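3.2 What people do with a round table

I came to this part of the study with a hunch, and I'll own up to it right away: I thought people at round tables would talk more. My grandmother had one, we all shouted over each other at it, and that was pretty much my whole theory. Kirsten Norðdahl, who ran the dinners with me, thought the shape wouldn't matter at all and that we'd end up writing about the soup.

We hosted 20 dinners at the Hutchins house between February and May, half of them at a round table and half at a long one. Same menu, same start time (half past six), same playlist turned down low. Everybody knew they were being recorded, and everybody seemed to forget it by the time the bread came out. Nanna Toft transcribed the lot, and we ended up with 891 changes of topic that both coders agreed on.

Figure 3. A round table with a cloth.
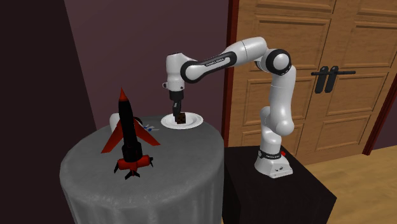

Most of those topic changes, 628 of them, started with somebody asking for something. Salt, the water jug, a napkin, the name of the cheese. I love this! You ask for the salt, the person holding it looks up, and suddenly the two of you are talking about her brother's boat. At the long table these little requests traveled down one side and tended to stay there. At the round table they went straight across the middle, and the people in between often joined in.

Did the round table make people talk more, though? Not in any way I could measure. Total talking time came out so close that I ran the numbers again (and then made Ermanno Zuccaro run them too). What changed was who was talking to whom. Guests at the round table spoke to more of the other guests, and the side conversations were shorter — sometimes just a sentence or two before they folded back into the main one.

I should mention the tablecloths. Two guests told us afterward that a cloth made the evening feel formal, and one said she sat up straighter. We used cloths at every dinner, so I can't say anything about that from our own data, but Kirsten wants to try bare tables next and I'm all for it. We take up the seating charts in Section 3.3.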